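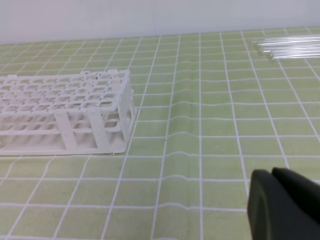 4. Extracting DNA from Leaf Samples

Now for the fun part! By the end of this section of the Gruklow kit guide you'll have real plant DNA from your own seedlings, ready for the marker test in Section 5.

Before you start: pick young leaves, no longer than your thumbnail. Older leaves hold more starch and give cloudy results.

1. Label 16 tubes, one per plant. Write on the side as well as the cap -- caps get swapped more often than you'd think.

2. Punch one leaf disk into each tube. Wipe the punch with ethanol between plants.

3. Add lysis buffer up to the lower line and grind the disk with a fresh pestle until no green lumps remain.

CAUTION: Lysis buffer irritates skin and eyes. Wear gloves and goggles, and keep it away from bleach.

4. Set the heat block to 60 degrees Celsius and warm the tubes until the timer beeps.
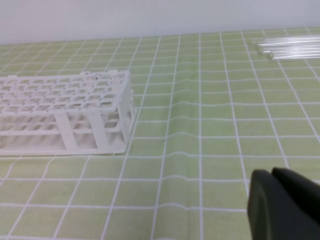
5. Let the tubes cool to room temperature, then spin them at 3,000 x g. A firm pellet should form at the bottom.

6. Move the clear liquid to a clean tube. Leave the last drop behind if the pellet starts to lift.

Note: Growers working with the Fostden bean line often see a slight pink tint at this point. It's a harmless seedling pigment, and the marker test copes with it beautifully.

7. Freeze anything you won't use today. If a whole batch fails, look up code 907 in the troubleshooting table before you repeat it.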